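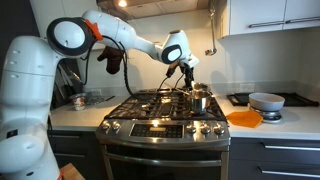

Hitham Avram
June 30, 2025

Small kitchen thread. We moved to the flat in Urner in July, so it is almost one year that I cook on gas.

1/ Five knobs, and I still turn the wrong one. My neighbour has put a dot of nail polish on hers. I will copy.

2/ The bowl lives on the scale, to the right of the range. I weigh the flour there and I do not need to look for a cup.

3/ The cast-iron grates I wash in the laundry tub, with hot water and bicarb. Two hours of soaking is enough. Please do not use the dishwasher, mine got some rust.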